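Skuvel reading room gets its long tables back

The long tables at the Skuvel reading room are back in use after 12 weeks away, with the old varnish gone and the pale wood underneath showing for the first time in decades.

The reading room closed its main floor in August so the tables could be taken out through the side doors. During the work, readers shared the small desks in the periodicals corner, and the evening sewing circle met upstairs. The main floor reopened with the tables in their old places, parallel to the windows, and the full opening hours were restored the same week.

The refinishing was done by Pereyra, a furniture repair shop two streets away. Fulgencio Ocampo, who runs the shop, said the tops had at least three coats of dark varnish on them when they came in, the last one brushed on over candle wax and ink. His staff scraped the worst of it by hand and sanded what was left, then finished the wood with a clear matte oil. No stain was used.

"We told them it would come up light, but I don't think anyone expected it to be that light," Ocampo said. "Under the brown it was almost cream in places."

The decision to leave the tops pale was not popular with everyone. At a meeting before the work began, several readers asked for the old color to be matched, arguing that a light surface would show pen marks and coffee rings. Others said the room had always been too dark in winter and that brown tables made it darker. The reading room's manager, Homa Kordestani, settled on the clear finish after Pereyra sent over a sample board in both shades.

Kordestani said the change is easiest to notice in the early afternoon, when the sun gets past the building across the street. The grain, hidden for years, runs in fine lines along much of the wood and opens into wide curves elsewhere.

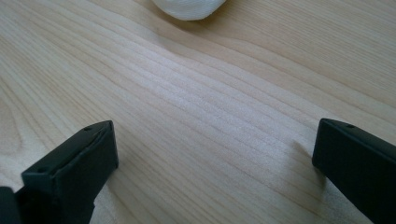

Wakana Morikawa said she had voted for the dark color at the meeting and would do the same again. She has used the room most weeks since she was a student, she said, and to her the old tables were part of the place, stains included. She did allow that it was easier to find a dropped needle now, and that small print was less tiring to read on the lighter surface.

A few things have changed along with the finish. Hot drinks are now limited to the counter by the entrance, and felt pads are available at the front desk for anyone using a laptop or a cutting mat. Fountain pens are still allowed. Fabric, wool and paper can be laid straight on the wood, but glue and paint have to stay in the upstairs room, which has its own worktables. Spills should be wiped up with a dry cloth and reported to the desk - the oil finish can be touched up in small spots, but only if the mark has not had time to sink in.

Pereyra will come back once a year to re-oil the tops, a job Ocampo expects to take one working day with the room closed. The first visit has not been scheduled. He said the finish needs more care than varnish does, and that people should expect the color to deepen a little over the next few years, mostly on the window side.

The tables were built for the room when it opened and have been moved out only once before, when the floor was replaced. One of them had a split running in from the end, which the shop closed with glue and clamps. Two loose legs were also reset. Kordestani said the repairs were the real reason for sending the tables out, and that the new finish was added to the job after the shop explained how much of the old surface would have to come off in any case.

The work was paid for from the room's maintenance budget and from a collection at the front desk, where 100 readers gave money. Their names are in a notebook kept at the counter. A smaller sum left over from the collection will go toward new lamps. Three lamp styles are on trial at the north end of the room until the end of winter, and readers can leave comments on them in the same notebook.

The sewing circle has moved back downstairs and meets at the table nearest the door. New members are welcome and should bring their own scissors and thread. Places at the other tables cannot be reserved.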